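장난감 주방을 시연 수집대로 쓴 후기: Fanberg 주방 세트와 Custar 기록 프로그램

글 Fitriani Simanjuntak | 2월
인쇄 | 이메일로 보내기
공유 57 | 댓글 13

Lumbantobing 작업실에서 모방학습용 시연 데이터를 모으려고 Fanberg의 어린이용 주방 세트를 들였다. 기록에는 Custar를 썼고, 카메라 거치대는 Clonov 제품이다. 겨울 동안 세 가지를 같이 쓰면서 시연 537개를 저장했다. 이 글은 그 과정에서 적어 둔 메모를 정리한 것이다. 아이가 갖고 놀기에 좋은지는 다루지 않는다. 로봇 팔 앞에 놓고 같은 동작을 여러 번 시키는 용도로 어떤지만 쓴다.

먼저 왜 진짜 주방이 아니라 장난감이냐는 질문을 자주 받는다. 전에는 탕비실 싱크대 앞에 팔을 세워 놓고 했다. 점심때마다 철수해야 했고, 다시 설치하면 팔 위치가 조금씩 달라졌다. 그 상태로 모은 데이터는 날짜별로 성격이 달라서 섞어 쓰기가 어려웠다. 주방 세트는 벽에 붙여 두고 바닥에 고정하면 끝이다. 팔도 같은 자리에 계속 있다. 팔이 닿는 범위 안에 쿡탑과 싱크대가 다 들어오는 것도 실물 주방에서는 기대하기 어렵다.

조립과 고정

조립은 둘이서 오전에 시작해 오후 3시쯤 마쳤다. 나무 패널의 구멍은 잘 맞았다. 설명서 그림이 작아서 선반 앞뒤를 한 번 거꾸로 끼웠다가 풀었다. 조립한 상태 그대로 쓰면 팔이 상판을 누를 때 몸체가 뒤로 밀린다. 우리는 아래쪽에 각목을 대고 바닥판에 나사로 박았다. 이 작업을 안 하고 시작한 첫날 데이터는 전부 지웠다.

팔은 주방의 오른쪽에 두었다. 정면에 두면 사람이 물건을 다시 놓을 때마다 팔을 피해서 손을 넣어야 한다. 옆에서 들어오게 하니 정면이 비어서 원위치 작업이 빨라졌다. 대신 왼쪽 버너 바깥쪽으로 가면 팔이 거의 다 펴진다. 그 근처에서는 조종하는 사람이 속도를 줄여야 하고, 시연 길이도 늘어난다. 왼쪽 끝을 많이 쓰는 작업을 계획한다면 위치를 다시 생각하는 편이 낫다.

냄비 작업

가장 많이 모은 것은 냄비에서 장난감 음식을 꺼내는 작업이다. 전체 가운데 205개가 여기에 해당한다. 냄비 속에 재료 여러 개를 넣어 두고 말로 하나를 지정하면, 조종하는 사람이 그것만 집어서 꺼내 놓는다. 지시 문장은 짧게 통일했다. 처음에는 사람마다 표현이 달라도 괜찮다고 생각했는데, 같은 물건을 두고 이름이 서너 가지로 갈리자 나중에 정리하는 시간이 더 걸렸다. 지금은 물건 이름표를 먼저 정하고, 표현을 바꾸는 일은 저장이 끝난 뒤 따로 한다. 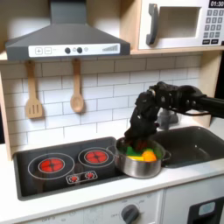
쿡탑 오른쪽 끝의 냄비에 손끝을 넣고 재료를 집는 동작.

냄비 작업이 까다로운 이유는 손끝이 벽에 닿기 때문이다. 냄비가 가벼우면 손과 함께 끌려 움직인다. 우리는 이것을 실패로 치지 않았다. 조금 밀린 뒤에 제대로 꺼냈으면 성공으로 저장하고 메모에 ‘밀림’이라고 적었다. 냄비가 넘어졌거나 재료가 바깥으로 튀었으면 실패로 분류했다. 실패도 지우지는 않는다. 다만 학습용 묶음과 다른 폴더에 둔다.

금속 냄비의 반사도 생각해야 한다. 빛나는 겉면에 조명이 비치면 카메라 노출이 흔들린다. 자동 노출을 끄고 값을 고정한 뒤로는 나아졌다. 무광 스프레이를 뿌리자는 의견도 있었지만 그대로 두었다. 나중에 모델을 옮겨 쓸 곳의 냄비도 대개 반짝거린다.

시작 위치는 격자 없이 눈대중으로 바꿨다. 초반에 바닥에 표시를 해 놓고 순서대로 돌렸더니 위치가 지나치게 고르게 나왔고, 표시에서 벗어난 자리에서는 학습한 모델이 손을 엉뚱한 곳으로 내렸다. 지금은 물건을 놓는 사람이 조종하는 사람과 다르다. 놓는 사람은 직전 위치를 피해서 놓는다는 규칙만 지킨다.

걸린 도구와 싱크대

두 번째로 많이 한 작업은 선반 아래에 걸어 둔 나무 도구를 내리고 다시 거는 것이다. 내리는 쪽은 금방 익숙해진다. 거는 쪽은 어렵다. 고리에 맞추려면 손목 각도를 여러 번 고쳐야 하고, 도구 머리가 벽에 닿으면 흔들린다. 조종 경험이 적은 사람에게 처음부터 거는 작업을 맡기면 시연 대부분이 망설이는 동작으로 채워진다. 우리는 내리는 시연을 충분히 한 사람만 거는 쪽으로 넘어가게 했다.

후드와 상판 사이 높이는 우리 팔에 조금 빠듯하다. 숟가락을 잡은 채 위로 들면 손등이 후드나 선반에 가까워진다. 설정에서 높이 제한을 걸어 두었더니 부딪히는 일은 줄었다. 그 대신 도구를 빼낼 때 곧장 위로 들지 못하고 앞으로 당기는 동작이 섞인다. 모델이 그 버릇까지 배운다는 점은 알고 써야 한다. 세트를 살 때 상판에서 선반까지의 높이를 먼저 재 보기 바란다. 제품 안내문에는 전체 높이만 나와 있었다.

싱크대는 생각보다 쓸모가 많았다. 바닥이 상판보다 낮아서 ‘위로 들어 넘기기’가 반드시 들어가는 작업을 만들 수 있다. 그릇이나 냄비를 싱크대에 두고 재료를 하나씩 상판으로 옮기는 시연, 반대로 상판의 재료를 싱크대 쪽에 넣는 시연을 모았다. 단점은 색이다. 어두운 회색이라 안쪽이 그늘지면 검은 손과 구분이 잘 안 된다. 옆에 작은 조명을 하나 더 세운 뒤에야 손끝 위치를 화면으로 확인할 수 있었다. 수도꼭지는 손이 뒤로 돌아갈 때 걸리적거리지만 떼지 않았다. 장애물이 있는 편이 실제 주방에 가깝다. 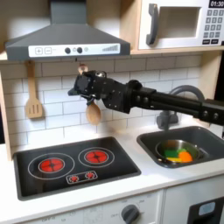
작업 하나에 시연이 몇 개쯤 있어야 학습을 시작해 볼 만한가?
우리는 작업마다 57개를 첫 기준으로 잡았다. 그만큼 모이면 한 번 학습을 돌려 보고, 어느 위치에서 실패하는지 확인한 다음 그 위치의 시연을 더 모은다. 물건 종류가 늘어나면 이 기준도 올려야 한다.

기록 프로그램 Custar

Custar는 카메라 영상과 관절 값을 시간에 맞춰 한 폴더에 저장해 준다. 화면은 단순하다. 시작, 끝, 성공, 실패, 버림 버튼이 있고 그 옆에 메모 칸이 있다. 발판 스위치를 연결할 수 있어서 조종하는 손을 떼지 않아도 된다. 이 기능 하나 때문에 다른 프로그램으로 바꾸지 않고 있다.

불편한 점도 있다. 메모 칸은 저장을 누른 뒤에는 고칠 수 없다. 잘못 적으면 폴더를 직접 열어서 텍스트 파일을 수정해야 한다. 카메라 하나가 끊겨도 경고음이 작아서 모르고 지나간 적이 있다. 그날 오후에 모은 시연은 옆 카메라 영상이 비어 있었고, 정면 영상만 쓰는 실험으로 돌렸다. 이후로는 시연 열 개마다 저장된 영상을 열어서 확인한다. 귀찮지만 한 번 당하고 나면 하게 된다.

시작 버튼을 누르는 시점도 사람마다 다르다. 팔이 움직이기 한참 전에 누르는 사람이 있고, 이미 움직이기 시작한 뒤에 누르는 사람이 있다. 앞부분에 정지 구간이 길면 학습한 모델이 시작하자마자 가만히 서 있는 일이 생긴다. Custar에 정지 구간을 잘라 주는 옵션이 있지만 기본값이 너무 공격적이라, 집기 직전에 잠깐 멈춘 부분까지 잘라 냈다. 우리는 옵션을 끄고 별도 스크립트로 맨 앞과 맨 뒤만 자른다.

시간 얘기를 하자면, 냄비 작업 시연을 다 모으는 데 약 13시간이 들었다. 물건을 원위치하는 시간까지 넣은 것이다. 조종하는 시간보다 물건을 다시 놓고, 지시 문장을 고르고, 메모를 적는 시간이 더 길었다. 혼자 하면 훨씬 오래 걸린다. 두 사람이 번갈아 맡는 방식을 권한다. 한 사람이 오래 조종하면 뒤로 갈수록 동작이 거칠어지는데, 나중에 영상을 이어서 보면 그 차이가 뚜렷하다.

카메라 거치대 Clonov

거치대는 관절이 많은 모델을 골랐다. 원하는 각도로 꺾기는 쉽고, 조인 뒤에 버티는 힘은 보통이다. 누가 책상을 짚으면 화면이 조금 돌아간다. 한 번 돌아간 상태로 하루를 모은 적이 있어서, 지금은 아침마다 기준 사진과 화면을 겹쳐 보고 시작한다. 조임 나사에 표시선이 있었으면 좋았을 것이다. 우리는 펜으로 직접 그었다.

각도는 정면 하나로 부족했다. 정면에서는 냄비 안의 깊이를 알기 어렵고, 팔이 들어오면 싱크대 쪽이 가려진다. 그래서 비스듬히 내려다보는 각도를 하나 더했다. 이쪽은 쿡탑과 싱크대 사이의 빈 상판이 잘 나온다. 재료를 내려놓는 곳이 대개 그 자리라서, 놓는 순간을 확인하기 좋다. 대신 왼쪽 버너 쪽은 화면 밖으로 잘리고, 거기 둔 냄비도 일부만 나온다. 한 각도에 다 담으려고 카메라를 뒤로 빼 봤더니 손끝이 너무 작아져서 되돌렸다.
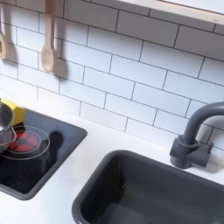

조명은 천장등을 끄고 스탠드로 통일했다. 천장등을 켜 두면 창으로 들어오는 빛과 섞여서 시간대마다 타일 색이 달라진다. 스탠드만 쓰면 색은 일정한데 그림자가 진해진다. 도구를 걸어 둔 벽 쪽에 그림자가 생기고, 도구가 흔들리면 그림자도 같이 움직인다. 초기 모델 하나는 숟가락을 잡으러 가면서 조금 오른쪽으로 치우쳤는데, 우리는 그림자를 의심하고 있다. 확인하려고 스탠드를 반대편으로 옮겨 시연을 추가로 모으는 중이다. 결과가 나오면 댓글에 적겠다.

쿡탑 표면도 비슷한 문제가 있다. 광택이 있어서 위에 있는 물건이 비친다. 가로세로가 짧은 구간을 잘라 학습에 쓸 때 비친 모양이 같이 들어간다. 무광 시트를 붙이면 해결되겠지만 버너 그림이 가려진다. 우리 지시 문장 중에 ‘왼쪽 버너에 올려’ 같은 것이 있어서 그림은 보여야 했다. 결국 손대지 않았다.

내구성

세트 자체는 아직 부서진 곳이 없다. 쿡탑 판은 냄비를 끌고 다닌 자리에 잔흠집이 생겼다. 도구를 거는 고리 하나가 헐거워져서 접착제로 다시 붙였다. 조절 손잡이를 돌리는 작업은 초반에 몇 번 해 보고 뺐다. 손잡이가 아이 손에 맞춘 크기라 우리 로봇 손으로는 미끄러졌고, 힘을 주면 판이 휘는 느낌이 있었다. 손잡이 작업이 꼭 필요하면 덧씌우는 부품을 따로 만들어야 할 것이다. 전자레인지는 선반 위에 그대로 올려만 두고 작업에는 쓰지 않았다. 팔이 거기까지 올라가면 높이 제한에 걸린다.

장난감 음식은 색이 뚜렷해서 구분하기는 편하다. 그 때문에 모델이 모양을 보지 않고 색만 보는 경향이 생긴다. 같은 색에 모양이 다른 것을 일부러 같이 넣은 시연을 섞으니 조금 나아졌다. 세트에 든 음식만으로는 그런 조합을 만들기 어려워서 따로 샀다.

구매를 고민한다면

팔 한 대로 집기, 옮기기, 걸기 정도를 모을 계획이면 Fanberg 세트로 충분하다. 조립 후 고정 작업은 반드시 하고, 선반 높이는 사기 전에 확인하는 것이 좋다. 서랍이나 문을 여닫는 작업이 중심이면 다른 제품을 찾아보는 편이 낫다. 경첩이 가벼워서 반복해서 당기기에는 불안하다.

Custar는 발판 스위치를 쓸 사람에게 권한다. 메모 수정 문제는 개발사에 문의했고, 다음 판에서 검토하겠다는 답을 받았다. Clonov 거치대는 가격을 생각하면 쓸 만하지만, 카메라를 한번 맞춘 뒤 오래 그대로 둘 계획이라면 관절이 적고 무거운 쪽이 맞다. 우리도 옆 카메라는 다음 달에 바닥 고정형으로 바꾼다.

저장 폴더 이름 규칙을 묻는 메일이 몇 통 왔다. 작업 이름, 조종한 사람의 약자, 순번 순서로 붙인다. 날짜는 폴더 이름에 넣지 않고 안쪽 기록 파일에만 남긴다.

댓글 13 | 공유하기 | 인쇄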